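Saturday at the Cleltier open day

May 26, 2019 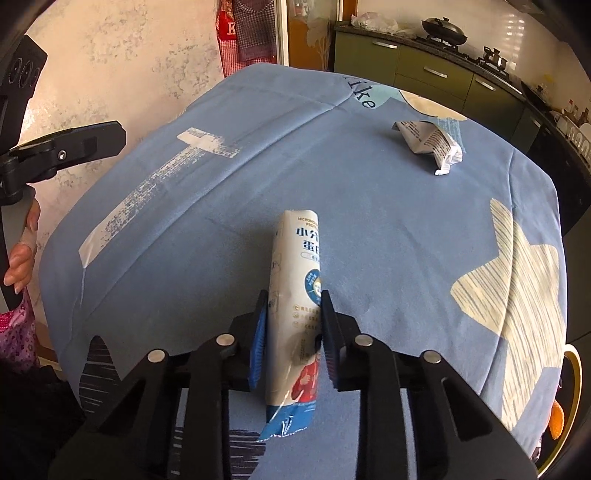
Blue pads on a rolled-up snack pouch. The moon and star tablecloth was my favorite thing to look at all day.

I have been meaning to get to one of the Cleltier open days for ages, and yesterday I finally made it! It took two buses and a long walk uphill (wear better shoes than I did), and I got there just after they had started, so I missed the welcome talk and went straight in to where people were standing with coffee and asking questions.

The part I came for was the hand-held gripper. If you have only seen robot hands on the end of a big arm behind a fence, this is a very different feeling. You hold the thing yourself, you pick stuff up with it, and the recording of how you did it is what the robot learns from later. Edvin Engström gave the demo and he was wonderful at it, one of those people who gets more excited the more basic your question is. I asked him why there were only two fingers and got a full ten minutes, with drawings on the back of an envelope. Short version: two fingers can do far more of an ordinary day than you would think, and every finger you add is another thing to control.

The pads are what got me. They are blue, with a texture on the inside face of each finger, and I had assumed the jaws would be bare hard plastic like the toy grabbers my brother and I used to fight over. A snack pouch is a mean thing to pick up, too. It's shiny and crinkly, it flares out at the end, and it doesn't have one proper shape. I would have picked a nice wooden block for a demo. Edvin said blocks are boring and people don't eat blocks.

Then we got to try! You know how to hold things, you have done it your whole life, and then somebody puts a tool between you and the object and you are three years old again. My first go I squeezed far too early and pushed the packet across the cloth. Second go I got it up and then tipped it over my own foot. There was a tally sheet by the door for everybody's tries, and when I left it was at 82, of which I am responsible for more than my share. The trick, for anybody going to the next one, is to come in slower than feels natural and let the pads touch on both sides before you close. Also watch the packet and stop looking at your hand. I kept looking at my hand.

Siebe Prins was on the software side and showed us how the recordings get sorted on a laptop. They call the sorting program Plutis, and I'll admit I followed maybe half of it. What I did follow: the clumsy tries get looked at as well as the good ones, and somebody has to go through and mark where each pick starts and ends. Siebe did one for us live and it took him about 20 minutes with all the interruptions, most of them mine – sorry, Siebe. A woman next to me asked if it bothers him to watch people drop things all day and he said he has started doing it in his dreams.

I liked that it was all set up around everyday stuff. There were aprons, wrappers, pots on the stove, the kind of things that are lying around at my place right now. I have been to slick trade shows where everything is a gray cube on a white table, and I always come home wondering what the machine would do with my kitchen.

There was supposed to be a second demo, with something called Asier that folds towels, but it got moved to the next open day in September. I'm already planning on it. Groups are capped at 16, so sign up early, and bring a kid if you have one handy. The kids yesterday were so much better at the gripper than the grown-ups, it was a little embarrassing.

Bus home was late. Ate a protein bar and thought about fingers.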